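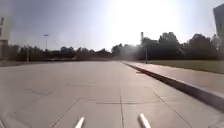
2 min read

Concrete patio slab, can I seal it this late and do the joints need filling first?
Posted by Hường Thái, June 27, 2026

We bought a house in Ukbridge with a big concrete area out back, almost 900 square feet. It was poured in large rectangles with thin joints between them. The joints are open and weeds have started in the ones nearest the lawn. I want to put a sealer on before winter. Do I have to fill the joints first, and does it matter what I use? My neighbor says to pour mortar in and be done with it. I have never done any concrete work.

Damian Duda
Don't use mortar. The slabs move with the temperature and mortar is rigid, so it will crack and come out in pieces by spring. You want a self-leveling polyurethane joint sealant made for concrete. Pull the weeds, scrape the joints with an old screwdriver, and blow out the dirt. Push foam backer rod into any joint deep enough to take it, a little wider than the gap so it stays put. Then run the sealant on top and stop slightly below the surface.
On a slope, self-leveling sealant runs downhill — get the non-sag kind for those parts and smooth it with a wet finger.
Let it cure for as long as the tube says before you put anything over it. Some sealers don't stick to polyurethane or will soften it, so check the labels of both. August is fine for sealing if you start early in the day, when the slab is cool.

Palesa Sithole
I never filled mine and it's OK. Weeds come back every year though. I just use boiling water.

Ji-hoon Tak
Agree with Damian on the joints. For the sealer, get a penetrating one (silane or siloxane) if you salt in winter. The glossy acrylic kind gets slippery when wet and peels if there is moisture under the slab. Tape a square of plastic to the concrete overnight, and if it's damp underneath in the morning, wait. Two light coats with a pump sprayer, and go by the label for the time between them.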